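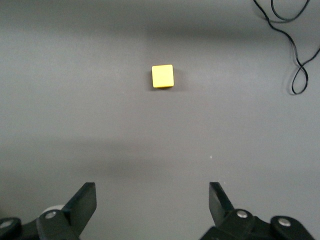 *Figure 1. Yellow cube on the gray tabletop, ahead of the open gripper fingers.*

## 3. Pick-up trials

The purpose of this project was to assess whether a low-cost gripper arm could take over simple tidying work in a home or small shop. The Groltside workshop supplied a list of chores, from which the group selected 2: clearing small items off a table and sorting them into bins. Only the first is reported in this section.

A plain cube was used as the stand-in for a household item. Each trial began with the fingers apart and the cube farther up the table. The control program, named Dedo, was allowed 40 seconds per attempt. Of 48 attempts, 10 ended in a dropped or missed cube. Most of these failures came in the final approach, when one finger touched the cube early and turned it.

A person clears the same table in a few seconds and does not need the items to be spaced out. The group therefore does not consider the arm ready for unsupervised use at home. Shop-floor sorting of identical parts – the case put forward by Mansa Abugri in the April review – remains more promising, provided that the parts arrive in a known position.

Soft items such as cloths and socks were not tested. They are proposed for the next stage of work at Motham.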